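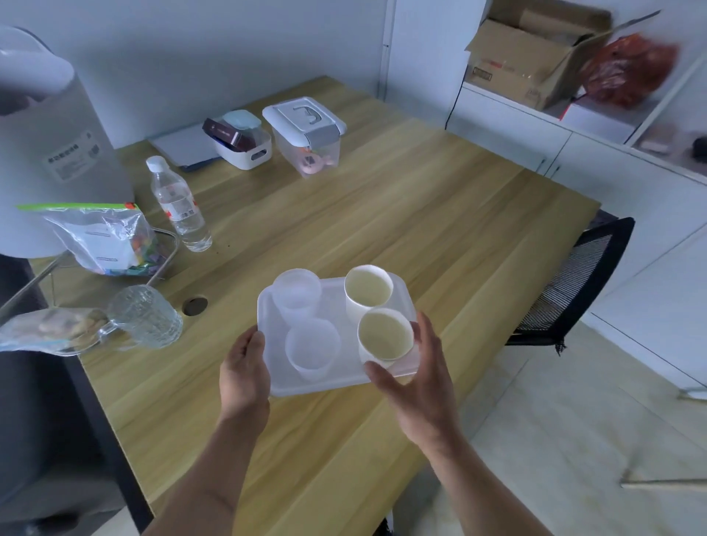
Kunbridge drop-in kitchen: progress report to the Kavent small grants program, July

Hello again from Kunbridge! I promised a proper update once we'd settled into the new room, so grab a cuppa and I'll try to keep it in order (no guarantees).

The big news is that the afternoon tea table is up and running. We open at 2 pm, the kettle goes on well before that, and by half past there's usually a queue and a fair bit of noise. We've had more than 80 people through since the last report, which is well ahead of the 50 I put in the application. A good few of them come for the tea and stay for the mending group next door, so Hidum, who run that one, are very pleased with us.

Your money has gone mostly on the plain stuff. We bought trays, a stack of cups, storage bags and a drying rack, and I got a better price on the cups by ordering with Hidum. The trays have made the most difference. Before, we were carrying drinks over two at a time and there was a lot of back and forth, and a lot of mopping! Now it's four cups to a tray, two and two, and we've agreed that's the limit for everyone, even the show-offs. A raised lip is worth paying extra for, by the way. The flat ones we borrowed from the hall were hopeless.

On cups, I'm still torn. Paper is quick and there's no washing up, but we get through them at a terrible rate. The frosted plastic ones can go round again and people seem happy enough with them, though they're a bit light and a few have gone over. For now we're using both. I'd like to move to mostly reusable by the next round and I've set aside $25 a month for topping up.

The table itself is doing well. I was worried the light wood would mark, but a wipe at the end of the day has kept it tidy. Bickies stay in their bag until serving time (ants, sorry to say).

What hasn't happened yet: the shelf. The quote from Malý came in $30 over what we'd budgeted, so I've asked them to price a shorter one. Until then everything lives on the table or in a crate underneath, and packing up takes longer than it should.

For next quarter I'd like to open a second afternoon and get a proper trolley. Would it be all right to shift what's left in the signage line across to the trolley? We made our own signs in the end and they look fine. Let me know and I'll redo the budget page to match.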